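**Stavura 料箱抓取教学套件（社团版）**

适用：高中与大学机器人社团、选修课小组、校际比赛备赛队
供货单位：Drimlow 教具工坊
配套教材：《从一个料箱开始》，Leif Brynjólfsdóttir 编写

先说说这套东西是怎么来的吧。我们工坊最早只卖散件，夹爪指尖、木块、扎带、转接板，什么都卖一点，后来带社团的老师们来信越来越多，问的差不多都是同一件事：学校已经有机械臂了，或者跟隔壁学院借得到机械臂，可是学生上手以后到底该做什么？画个圆、搬一下积木，两节课就做完了，再往后就没有头绪。Leif 那时候正好在 Flermont 带一个晚间社团，她把自己几个学期的讲义翻出来，我们照着讲义一件一件配齐了器材，就有了现在这一套。所以您拿到手的，其实是一门课的家当，每样东西在讲义里都有它出场的那一章。

**课题是什么**

一个金属料箱，几块长方块随手放进去，机械臂要把它们一块一块取出来，按颜色分放到两边。听起来很简单对不对？我们每年都要听新社员这么说一遍，然后看着他们在箱壁旁边卡住一整个晚上。方块平放在开阔的位置，谁都抓得起来；两块挨在一起，手指往哪里插就成了问题；方块靠近箱壁，夹爪的角度、手腕的姿态、线缆的余量全都要一起考虑。学生在纸上学过的坐标变换，到了这里才真正变成自己的东西。

我们特意选了箱壁倾斜的料箱。直壁的箱子当然更好算，可是斜壁会逼着学生去想“从哪个方向进去”，这个念头一旦有了，后面学路径规划就顺得多。箱子底部是金属的，灯光一打会反光，做视觉识别的小组常常为此发愁，Leif 的意见是不要急着贴哑光纸，让他们愁一个星期再说。

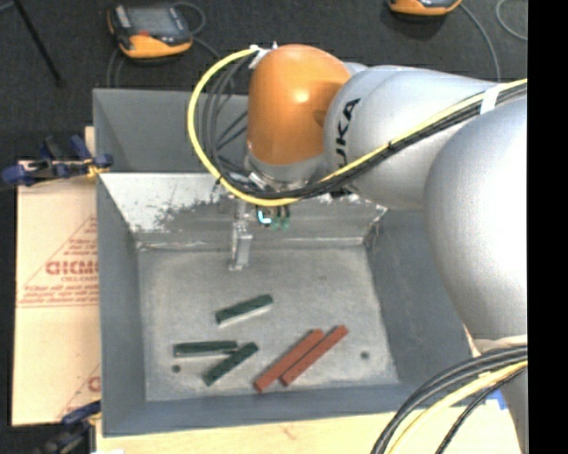
*夹爪探入料箱，箱底放着绿色与红色的长方块，其中两块红的紧挨在一起。*

**套件里有什么**

- 斜壁金属料箱 1 只，平沿，方便上夹具
- 长方块一组，分绿色、红色两种，红色的比绿色的长一些
- 桌边夹具 1 对
- 线缆固定包：绑带、扎带、束线扣
- 夹爪转接板 1 块（订购时请告诉我们贵校机械臂的法兰尺寸）
- 备用指尖 1 副
- 学生讲义 71 页，附教师手册
- 练习记录本，每组一册

机械臂本体和控制器不在套件里，这一点请务必留意，每学期都有老师打电话来问箱子里怎么没有机械臂。大臂、小臂都可以用，只要工作范围够得到箱底的四个角就行。拿不准的话，把型号和桌子高度写给我们，Baldur Bach 会替您算一算。他回信有时候慢，但是回得很细，还常常附一张手画的草图。

**料箱怎么摆**

把料箱放在结实的桌面上，用夹具夹住箱沿。请至少夹两处！只夹一处的时候箱子会绕着那一点慢慢转，一个晚上下来也许只偏了一点点，可是学生第二天怎么都对不准，还以为自己的程序写错了。夹好以后用铅笔在桌面上沿着箱底描一圈，下回搬走再放回来就有个参照。

箱子的后壁建议朝向机械臂底座的对侧，示教时人站在侧面，看得见指尖，也不会站到手臂底下去。桌子周围给示教器留一块放得稳的地方，线不要横在走道上。

**关于线缆，多唠叨几句**

讲义第 3 章整章都在讲线缆，有的老师觉得太啰嗦，我们反倒觉得还可以再长一点。手腕一转，线就跟着走，留短了会扯，留长了会挂到箱沿上。请让学生先用手引导，或者用最低速度把手腕转到两头的极限位置，看清楚线环张开有多大，再回来绑。绑带要松紧适中，先绑手臂上远离手腕的那一段，最后才处理接头。每次上课前由当天的安全员沿着线摸一遍（摸的时候手臂必须停稳，急停按下），在记录本上签字。

这一步不难，可是学生最容易跳过去。Þrastardóttir 老师的小组在记录本封面上写了一行大字“先摸线，再说话”，我们看了很喜欢，第二版的封面就照着印上去了，当然是征得了她同意的。

**课程安排**

讲义按一个学期编排，每周一次，时间多半放在傍晚。前几周只做手动示教，把方块摆在固定位置，学生两人一组，一个操作，一个报距离，然后交换。接下来开始写程序，加入接近点和撤离点，学会在箱口上方停一停再往下走。到了学期中段才允许把方块乱放，也是从这时候起，教室里会变得非常热闹。

最后一段时间留给小组自选题。有人做视觉，有人改指尖形状，有人专门研究两块并排的红色方块怎么分开。去年四月有一组学生把备用指尖磨薄了一点，又在程序里加了一个轻轻拨开的动作，写了很厚的一份报告，教师手册后面收了其中的几页，字迹保留原样，涂改的地方也没有删。

**校内比赛规则（可直接采用）**

每队满分 500 分。取出并放对颜色的方块得分，碰撞箱壁扣分，掉落后自行捡回可以挽回一半。指尖碰到箱底不算犯规，但须由裁判记录。达到 400 分即可参加 Drimlow 每年举办的交流活动，各校把自己的料箱带来，互换着抓，规则很松，吃的东西很多。

料箱的摆放由对方队伍决定，这条规则是学生自己提出来的，我们试过一次以后就再也没有改回去。

**保养与更换**

箱壁内侧用久了会有划痕，属于正常磨损，不影响使用，请不要用砂纸打磨，磨过的地方反光更乱。方块掉漆可以单独补购，颜色按批次会有些微差别，做颜色识别的小组请整组更换。夹具的螺纹每学期上一点油。指尖如果弯了，请不要敲直了再用，寄回来我们给您换一副，运费各付一程。

**订购**

学校和社团请用公函或者指导老师的邮箱下单，注明学生人数、机械臂型号、法兰尺寸和收货时间。开学前订单比较集中，打包的就我们几个人，请尽量早一点告诉我们。讲义可以单独购买，已经有料箱的学校只补转接板和指尖也完全没有问题。

下单之前想先看看讲义的老师，来信说一声，我们会把第 3 章寄给您。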